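Stuncombe Canine Amputee Recovery Records
Data card, version 2

Summary
The set holds recovery diaries for dogs that lost a front or rear leg to bone cancer, injury or infection. Owners filled in a daily form at home, and clinic staff entered the surgical details. There are records for 400 dogs. The text fields are in English.

Contents
dogs.csv: one row per dog. Breed, age at surgery in months, weight in kilograms, leg removed, diagnosis code.
diary.csv: one row per dog per day. Appetite score, pain score, hours of sleep, free-text note.
meds.csv: drug name, dose, start day, end day.
outcomes.csv: last known status and the day it was recorded. 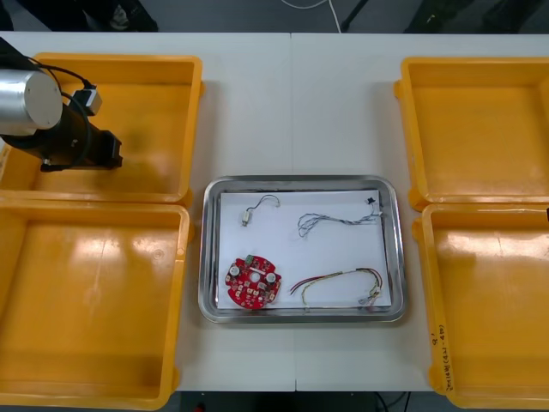 Day 0 is the day of surgery in every file. Negative days are allowed in meds.csv for drugs started before the operation. Diary entries stop at day 670 even where the owner kept writing.

Collection
Owners joined through the Ponico clinics or the Atanasov referral list. Each signed a consent form that covers research use and sharing of the notes. Names of people, street addresses and phone numbers were removed by hand. Dog names were replaced with a four-letter code. The link between code and name is kept by the clinics and is not part of the release.

Known problems
Pain scores come from owners and differ a lot between homes. Do not compare raw scores across dogs.
Diagnosis codes for 16 dogs were changed after a second lab report. The old code is in diagnosis_prev.
Dogs that died in the first week are underrepresented, as few owners returned the form.
Weight after surgery was not corrected for the missing leg.
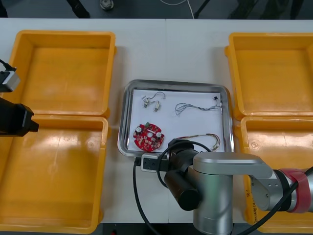
Tray with electronic parts on paper, orange bins on either side.

Changes from version 1
Duplicate diary rows dropped. Dose units set to milligrams throughout. Column "limb" renamed to "leg_removed". The September export from Zindus is now merged into meds.csv.

Contact
Holger Strömberg maintains the files. Send corrections with the dog code and the day number.
Last updated Nov 27, 2020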